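Palar table top in pale wood: two months on the workbench
By Haris Todorova
2021-05-26

I bought this top in April to replace a painted board that had been on my work table for longer than I care to say. It is sold as a top only, so you supply the legs or trestles yourself.
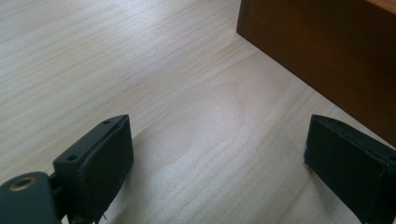 I make small boxes and mend other people's picture frames, so most of what I do happens sitting down at a flat surface, with a lamp to one side. I don't need a heavy joiner's bench. I need something level that won't shed bits into the glue. The old painted board had stopped doing that job, as the paint was lifting at the front where my sleeves rub.

Palar sell the top in two finishes, pale and dark. I took the pale one. Small dark screws and pins show up well against it, and so does a pencil line on a strip of brown moulding. My reason for avoiding the dark finish was simply that the room faces north and the old board made it gloomy in winter.

Delivery and packing

The top came flat in a cardboard sleeve with foam along the edges. One corner of the sleeve had been knocked but the wood inside was fine. Two people are needed to get it up a narrow staircase. I managed the first flight alone and then waited for my neighbour to come home.

There was a single sheet of instructions, mostly drawings. It tells you to leave the top in the room overnight before fixing it down. I left it for 3 days, as I was waiting for screws of the right length. None are supplied, and the sheet does not say what length to buy, which I think it ought to. If you go too long you will come through the surface. I measured the thickness at the edge, took off a bit for safety and bought those.

Fitting

I put it on a pair of Mladenović trestles I already owned. These have a metal plate at each end with slots in it, so the wood can move a little with the weather. Drilling the pilot holes was easy. The wood is clean to drill and did not split, even near the end where I went closer to the edge than I should have.

Once it was down I checked it with a straight edge. Along the length it was flat as far as I could tell. Across the width there was a very slight hollow towards the back, enough to get a thin sheet of paper under the ruler. I have checked again since and it has not got any worse. For box work this makes no difference to me. If you do anything where a flat reference surface really matters, you would want to check yours while you can still send it back.

The surface

The grain is fine and close, with thin darker streaks in it and wider bands that are nearly white. From a chair it looks fairly even. There are no knots in my piece, though I am told that varies and the shop will not let you choose.

It came smooth enough to use straight away. I ran fine paper lightly along the front edge where it felt a bit sharp on the forearm, and left the rest alone.

There is a soft sheen to it when the light comes across. It doesn't throw glare back at you in the way the old painted board did, but with the lamp set low I do lose sight of pencil marks in the brightest patch. Moving the lamp up solves it.

Colour is a matter of taste. Mine is cream going to beige, and paler than it looked on the shop's page. I keep a few stained brown blocks on the table for propping and weighing down work, and against those the top looks almost white. If you are trying to match it to other furniture, ask for a sample first. Palar do send them out, but you have to ring up for one.

Marks and spills

The makers say it has been treated at the factory. I wouldn't rely on that alone. A mug of tea left a faint ring after an afternoon, and although most of it came off with a damp cloth I can still find it if I look. White glue lifts off cleanly if you wait until it has gone rubbery. Superglue does not, and I now have a dull spot near the left end where I scraped it.

Wood stain is the real worry on anything this light. I do all my staining on a sheet of hardboard laid over the top. I also leave stained pieces a good long time before I set them down on the bare wood. So far nothing has transferred. A friend, Lumturie Stan, has the same top as a kitchen table and she oiled hers before using it. Hers has gone a shade yellower than mine and water stands on it in beads. I may do the same in the summer when I can carry it outside.

Dents are easier to make than I expected. I dropped a small hammer from no great height and it left a mark I can feel with a fingernail. I tried a wet cloth and a warm iron on it, and that brought the dent up by half or so. A harder wood would have shrugged that off, but it would also have cost more and been a lot heavier to get upstairs.

Day to day

What I like most is that it is easy to clear. A soft brush takes the sawdust off in one pass because there are no grooves or joins for it to sit in. I had got used to picking bits out of the old board with a pin.

It is quiet as well. Putting a block or a tool down makes a dull sound, and the old board used to ring and rattle on its supports. That may be down to the fixing more than the wood.

Things slide on it more than I would like. Small pieces skate about when I am sanding by hand, so I use a square of rubber matting under them. I tried the Fundex mat first and it left grey smears on the pale surface, which took some rubbing to get off. A plain offcut from a hardware shop works and leaves nothing behind.

Clamping along the front is fine provided you use pads. Without them the clamp feet leave a print, and I have one of those too.

Compared with the Jelier

Before buying I looked at the Jelier top, which is close in size and a bit thicker. I used one at an evening class for a term. It is the stiffer of the two and the edges are better finished, with a proper rounded corner where the Palar is left nearly square. On the other hand it has a thick varnish that was scratched all over by the time I saw it, and you can't touch up varnish in one spot without it showing. With the Palar I can sand a patch and carry on. That settled it for me.

If your table is going to be used for writing, or a sewing machine, I would probably go for the Jelier. For glue, sawdust and the odd accident I would buy the Palar again.

Good points: flat enough for light work, easy to brush clean, drills well, bright to work on, can be sanded and put right at home.

Bad points: dents easily, marks from tea, no screws and no advice on which to get, edges sharp until you sand them, shade paler than shown.

I would give it four stars out of five. I have taken the one off for the missing screws and the sharp front edge, both of which could be put right at the factory for very little. The dents I put down to my own clumsiness and the price.

One more thing for anyone ordering. The pale top has a right and a wrong side, and the underside has a coarser feel and a few filled patches. The protective paper is on the wrong side, so don't go by that when you turn it over. Run your hand across both before you drill.

Last updated by the author: added note on the underside
10 comments
Shared 2 times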